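Harura Table Clearing Set — Data Card and Fault Notice

Maintainer: Naltport Robotics Laboratory, Manipulation Group
Data steward: Iraís Sandoval
Fault reporting: Ottar Backlund
Card revision: third, November

Please read the section titled Known fault before training on any episode that involves the waste bag.

Summary

Harura is a collection of teleoperated recordings in which a two-armed robot clears litter from a table into a lined bin. The release holds 444 episodes. Each episode contains colour video from the head of the robot, joint positions for both arms, gripper commands, measured gripper effort and an operator event log. The set was prepared for work on bimanual tasks in which one arm manages a container while the other handles the objects that go into it.

This revision was issued after a fault was found in the effort channel of the left gripper. The fault affects 46 episodes. They remain in the release, flagged, as they have value for research on failure detection. They should be excluded from any training set meant to produce a working bag-holding behaviour.

Task and setting

All episodes were recorded in one furnished room at Naltport. The operator is asked to move loose rubbish from the tabletop to the bag and to leave everything else where it is. The division of labour is fixed by the protocol: the left arm attends to the bag and the right arm does the picking. Operators may bring both arms to the bag when its contents need to be settled.

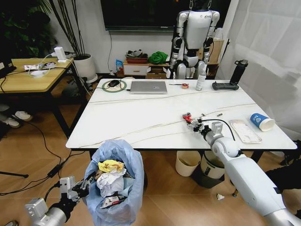 An episode begins when the operator engages both arms and ends when the operator calls it complete, when a time limit is reached or when a protective stop is triggered. Protective stops are recorded in the event log with the code of the joint or gripper concerned. Episodes ended by a protective stop are kept in full up to the moment of the stop, and no attempt has been made to trim the approach to the event.

Objects are classed as rubbish or property in the episode sheet. The layout of rubbish was changed between sessions. Property was moved only when it interfered with the reach of the arms.

Known fault: left gripper effort reading

The left gripper reports effort through a driver supplied with the Vamham control package. When the gripper closed on thin film and held for longer than a few seconds, the driver could stop updating and repeat its last valid value. The control loop read this as a steady grip. If the bag then began to slide between the fingers, no correction was made and no warning reached the operator.

The consequence in most affected episodes is a slow loss of the bag rim. In a smaller number the operator noticed the slip on the video feed and closed the gripper further by hand, which raised the true clamping force well above the value in the log. It is this second group that concerns us as a safety matter. A policy trained on those episodes may learn that a high closing command is harmless at a low reported effort, and the same command applied to a rigid object, or to a person's hand, would not be harmless.

The fault was first reported on a Saturday, when Ottar Backlund compared the effort trace with the finger position trace and found the former flat for 152 consecutive samples while the latter was still moving. Recording was suspended the same afternoon. The driver has been replaced, and no episode recorded with the new driver shows the repeated value.

The right gripper uses a separate driver and was not affected. Bag-handling episodes nevertheless deserve care on both sides, and annotators should assess the two arms separately. When both grippers are on the blue bag, with the right one clamped on the upper part and the left one pinching the lower folds, the film is bunched and a slip at one point of contact is hard to judge by eye. Long contents add to the difficulty, as with the white squeeze tube that sticks out diagonally from the bundle. Annotators are instructed to mark such passages "grip uncertain" unless the finger position trace settles the question.

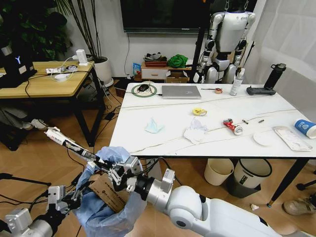
Our review of the affected material was carried out in two passes. The first pass was automatic and searched the effort channel for repeated values. The second was done by eye, from the head video alone, by a reviewer who had not seen the results of the first. Crumpled tissues and the crushed red and white can on its side proved convenient landmarks for placing a passage within an episode, and reviewers were encouraged to note them. Where the two passes disagreed, the flag was retained.

A total of 1272 bag contacts were checked in this way. The full list, with start and end times, is in the file named contacts_reviewed.

Flags and recommended use

The field effort_valid applies to the left gripper only. It is set to false from the first repeated value to the end of the contact. The field manual_override is set to true where the operator increased the closing command during an invalid period. Episodes with either condition also carry fault_flag at the top level of the episode sheet, so that they can be excluded in one step.

For imitation learning, exclude every episode with fault_flag. For slip detection, the flagged episodes may be used with finger position as the reference signal. Do not use the left effort channel to estimate contact force in any flagged episode. We have not released corrected values and do not intend to, as the true effort can't be recovered from the log.
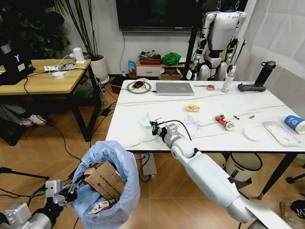 Figure 1. Right gripper just above the tabletop, left gripper beside the lined wastebasket.

Safety conditions during recording

A second person may be present in the room during recording and must remain clear of the reach of both arms while they are engaged. After the fault was found, the following conditions were added to the protocol and now apply to all work at the Naltport site:

The closing command of either gripper is capped in software, independently of reported effort.
An effort value that repeats without change for longer than half a second triggers a protective stop.
The bag is to be changed only when both arms are disengaged.
The operator states aloud any manual increase in grip, and the session log records it.

No injury occurred in connection with the fault. One bin liner was torn and one session was abandoned.
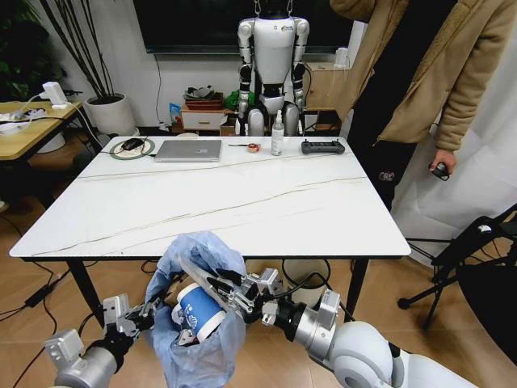
Figure 2. Paper cup being pushed into the bag while the left gripper holds the bag by its edge.

Limitations

The set covers one room, one table and one type of bin liner. The head view is often obstructed by the right arm during deposits, and the inside of the bag is seldom visible to its full depth. Operators differed in how they held the bag, and the protocol didn't prescribe a grip point. Labels for translucent objects are less reliable than those for opaque ones.

Earlier copies of the release don't contain the flags described above. Users holding a copy obtained before this revision should replace the episode sheets. The video and joint files are unchanged and need not be downloaded again.

Related material

The Ruppert set, recorded at the same site with rigid containers, used a different left gripper and is not subject to this notice.

Reports of further anomalies should be sent to Ottar Backlund through the laboratory's general inquiries address, quoting the episode number and the time of the contact. Requests concerning access and licensing should be directed to Iraís Sandoval.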